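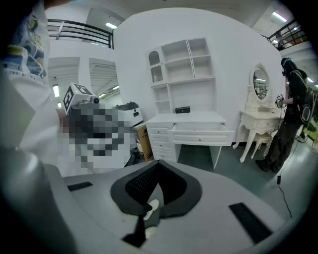 Desk with hutch

A desk with hutch is a piece of case furniture made up of a writing desk and a separate upper unit of shelves, cubbies or small cabinets that rests on the desktop. The upper unit, called the hutch, is usually shallower than the desk, so that a clear working surface remains in front of it. The two parts may be sold together or as separate items.

Construction

The base has a flat top carried on one side by a pedestal of stacked drawers and on the other by a second pedestal, a panel or a pair of legs. A wide, shallow drawer, known as the center drawer or pencil drawer, is fitted under the top in the knee space. White-painted versions commonly have small round knobs on the pedestal drawers.

The hutch is divided into open and closed storage. A typical layout places a row of small square cubbies along the top, with open shelves below. Some models have a cabinet at one side with a glass-fronted door, which may be arched. The glass allows the contents to be seen while keeping off dust.

Center drawer

The center drawer is limited in height by the need for knee clearance. It holds flat items such as paper, pens and rulers. Because it is wide in relation to its depth, it tends to rack, or twist in its opening, when pulled from one end. Wooden runners are more prone to this than metal slides. A stop at the rear of the runner prevents the drawer from coming out fully in normal use. The drawer is emptied before the desk is moved.

Dimensions

Sizes vary by maker. The Dillum pattern, a plain design for home use, has a desktop height of 30 inches and a depth of 20 inches. Its pedestal contains 4 drawers. The space between desktop and floor below the center drawer is given as 700 millimeters in the metric drawings, which leaves little room for the drawer itself. The Rizvi pattern uses the same base with a taller hutch.

Assembly and placement

The base is assembled and leveled first. The hutch is then lifted onto the desktop and fixed from behind with screws or flat metal brackets. The unit is normally placed with its back to a wall or partition, and the hutch is anchored where the wall permits. Heavy items are kept on the lowest shelf.

Related forms

The secretary desk has a hinged writing surface that closes over the interior. The Rosden desk, a narrow variant, omits the pedestal and has only the center drawer.

Last revised 2019-06-10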